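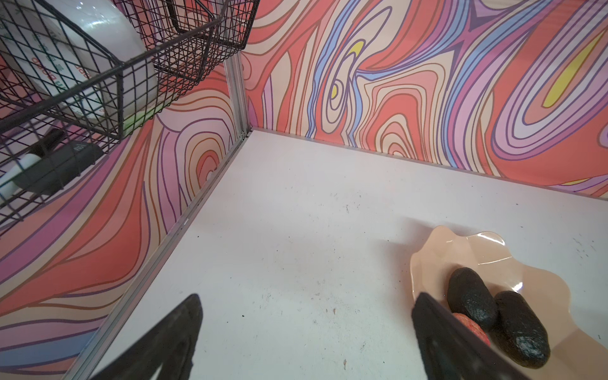
Unit 4: Automation on the Shop Floor
Handout 2 - Picking, sorting and clearing by gripper

Reading for this session: the Tatetti case packet, sections 1 to 3. Bring your task sheets from last time.

1. Starting from the task

Last session we listed the tasks in a job before saying anything about the job itself. Keep doing that. "Kitchen porter" is a job. Lifting a plate, emptying it, checking it and putting it in the right rack are tasks. A machine is bought for tasks, and the job gets rearranged afterward.

The picture at the top is taken from the wrist of the arm, looking out past the two gripper fingers. Find the plate at lower right. Its rim is wavy and turned up in places, so the height of the edge depends on where you take hold of it. There are two dark, rough oval objects on it and a smaller round red one tucked in by them. One finger already covers part of the plate and part of what is on it. A person at that station would tilt their head or feel for the rim. From a wrist view, the closer the hand gets, the more of the target it can hide.

Now find the wire basket at upper left. There is lettering on the white object inside, but the mesh and the curve of the surface make it unreadable. If your sorting rule depends on reading a label, this item needs a different rule or a different container.

Exercise A (in pairs). Write down each decision a worker makes between seeing a loaded plate and setting it down empty. Mark the ones you would give to a machine. Compare with another pair.

2. The Tatetti case

Tatetti runs a central kitchen that sends out prepared meals and takes back used dishes. Clearing and sorting was done by 16 people over two shifts. In January the company put in arms supplied by Alteck on one of its return lines. The other line stayed manual.

The packet gives the following for the automated line after the first full quarter:

Plates handled without a person touching them: 81 out of every 100
Plates passed to the manual table: the rest
Staff assigned to the line before: 8
Staff assigned to the line after: 5

Management reported the first figure. The people at the manual table talked mostly about the second. What reaches them now is the awkward part of the work - odd rims, stuck food, items stacked inside each other. Before, a hard plate came between easy ones and the easy ones gave your hands a rest. The number of plates per person fell and the complaints about sore wrists went up.

No one was let go. Three people moved to packing, at the same pay grade but with an earlier start. One of them left within two months over the start time.

3. Two views from inside

Mitra Zamani was shift lead on the return line. From her interview in the packet:

"I used to know by the sound if the line was in trouble. Now I look at a screen and wait for it to tell me. I am less tired at the end of the day. I am also less sure what I did."

Shahram Ghorbani worked the manual table and was trained to clear stoppages:

"They gave us 14 stop codes to learn. Most days I see the same two. The floor of the cell gets crumbs on it and I wipe it between runs, and that was not in the training. It should be on the sheet, with time for it."

Note the second quotation. Cleaning the cell, straightening a plate, and moving a basket so the arm can reach it are all real tasks. They did not exist before the machine, and they appear in none of the job descriptions Tatetti supplied. When you compare staffing before and after, ask where these minutes are recorded.

4. Terms to know

Residual work: what is left for people after the machine takes the regular cases.
Exception: an item or event the system hands over to a person.
Tending: loading, cleaning, resetting and watching a machine.
Deskilling / reskilling: use these with care. Say which skill, and whose.

5. For next session

Read the Ghasemi laundry case, where the staff took part in choosing which steps to automate, and the short section on Lavo, where they did not. Both sites bought similar equipment. Write one page on how residual work was shared out at each. Use the task sheet format and do not summarize the whole case.

Task sheets are due at the start of class. Late sheets can go in the box outside the department office.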